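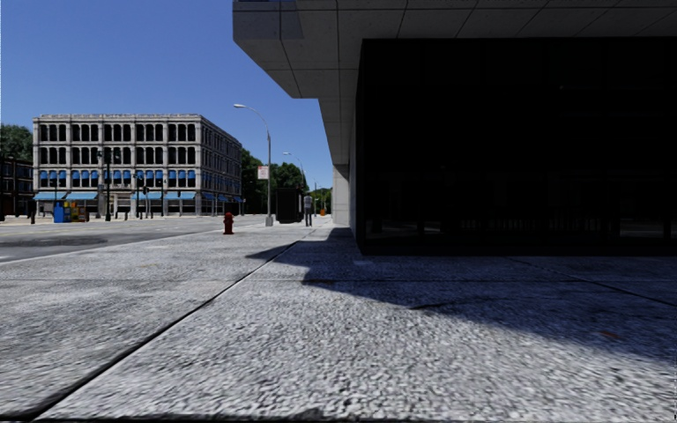 Street corner with a wide sidewalk and a modern building

I went to the Revedgate open day because a reader asked me to. She is a woman in her thirties who had moved cities for work, had plenty of colleagues and no friends, and wanted to know if she should pay for a friendship club. Revedgate says it matches adults "for friendship only" and that men and women are mixed on purpose. I have heard that promise before, usually from dating sites that were losing customers.

The open day ran from late morning until evening. Entry was free, though you had to hand over an email address and a phone number at the door. I gave the email and left the phone number blank, and the young man at the desk asked for it again, twice, very nicely.

The talk

Ingrid Kowalczyk, who runs the place, opened with a short talk. She is a good speaker and she didn't try to make us hug anyone. Her main point was that adults stop making friends when they stop seeing the same people every week without planning to. I have no quarrel with that. Most of us met our closest friends in a classroom, a dorm or a bad job.

Then came the slides. Revedgate has 2000 members, she told us, and 90 percent of them report "a meaningful new connection." I asked what counted as meaningful. She said members decide that for themselves on a form they fill in after their first event. I asked how many were still in touch with that person a year later. They plan to start asking in September.

To be fair, she didn't dodge. She said she would like to know too. But the number was on the slide in very large type, and the part about the form was not on it at all.

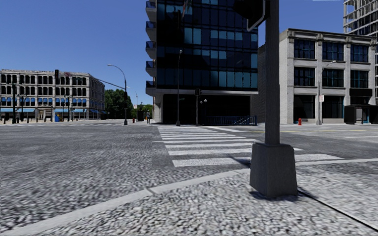

Dating & Friendship / Visits

The matching

After the talk we were put in pairs for a demonstration. The matching is done by an app called Ding, which asks about your sleep, your humor, how you handle a canceled plan and if you would rather be early or late. Then it makes the noise you would expect.

My match was a retired bus driver who, like me, hates being late. We talked for a quarter of an hour, mostly about his daughter's divorce, and I liked him very much. Would I have liked him without the questions about sleep? I think so. Sit two people down, tell them they have a lot in common and give them coffee, and they will generally find something.

I also watched the pairs near us. Ding puts men with women as often as it can, and several people were clearly wondering what sort of afternoon this was. One woman mentioned her husband in her first sentence and then again in her third. A man near the window kept sitting up straighter. When I brought this up, one of the hosts said that members "leave romance at the door." I asked what happens when they don't. She said there is a guideline. I asked to see it and was told it is being rewritten.

I don't think friendship between men and women is impossible, or even hard. I have several male friends and we have managed fine. What I doubt is that a company can settle the question for you with a guideline, especially one I can't read. If you feel a spark with your new friend and he doesn't, you will have the same awkward talk you would have had anywhere else.

The extras

Two other outfits had tables in the hallway. Nuker sells a deck of conversation cards with 200 questions. I drew "What did you need to hear at age ten?" and put it back. The next one asked about my favorite soup, and that started a much better conversation.

Kisov offers weekend retreats for people who want to "repair" a friendship. Both friends have to attend, which seems to me the difficult part. If your friend will go away with you for a weekend to talk about what went wrong, you may be most of the way there already.

What it costs

Membership is up to 1000 dollars a year, depending on how many events you want. The price is not on the posters. I got it by asking at the desk on my way out.

My advice to the reader who wrote in: go to the next open day, since it costs nothing, and leave out your phone number. Talk to whoever you are put with. If you like them, ask them yourself if they want to get lunch. Then pick a choir, a pottery class or a walking group that meets every week close to home, and keep turning up for a few months before you decide it isn't working.

The bus driver and I swapped numbers, by the way. I haven't called him yet and he hasn't called me.

Posted 24/04/2026 in Visits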